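Umemmont Workstation Guide
Section 4: Fitting the processor

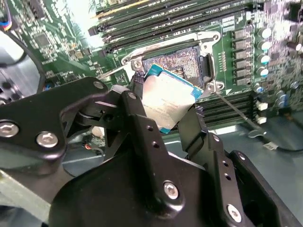 Fig. 22. Processor held at a tilt near the open, empty socket.

Please read this section right through once before you start, with a cup of tea if you like (but keep the tea on another table!). Fitting the processor is a short job, and a pleasant one when it isn't rushed, so do give yourself a quiet half hour and a good lamp.

Before you begin

Switch the workstation off, unplug it at the wall and lay the chassis on its side. Touch a bare metal part of the case to discharge any static, and do so again whenever you come back from answering the door.

CAUTION: The gold contact pins in the socket are very fine and bend at the lightest touch. Never brush, wipe or blow on them.

1. Push the load lever down slightly, ease it out from under its catch and let it rise gently.

2. Open the metal retention frame fully. If there is a plastic cover over the socket, keep it somewhere safe, as Jernent will ask for it should the board ever need to go back.

3. Pick the processor up by its edges only. Smudges on the silver top can be cleaned off later; the contacts underneath must stay untouched.

4. Find the small triangle on the corner of the processor and match it to the mark on the socket. Check the notches too.

5. Bring the processor level and lower it straight down. It should settle under its own weight. Don't slide it, and please don't press.

6. Close the frame, then bring the lever down and hook it under its catch. A firm push is quite normal here.

Note: Leave the memory modules out until the lever is closed, so that you have plenty of room for your hands.

If the processor rocks or sits proud on one side, lift it out and go back to step 4. Once it is flat and the frame is shut, carry on to Section 5, Fitting the Hendricks cooler.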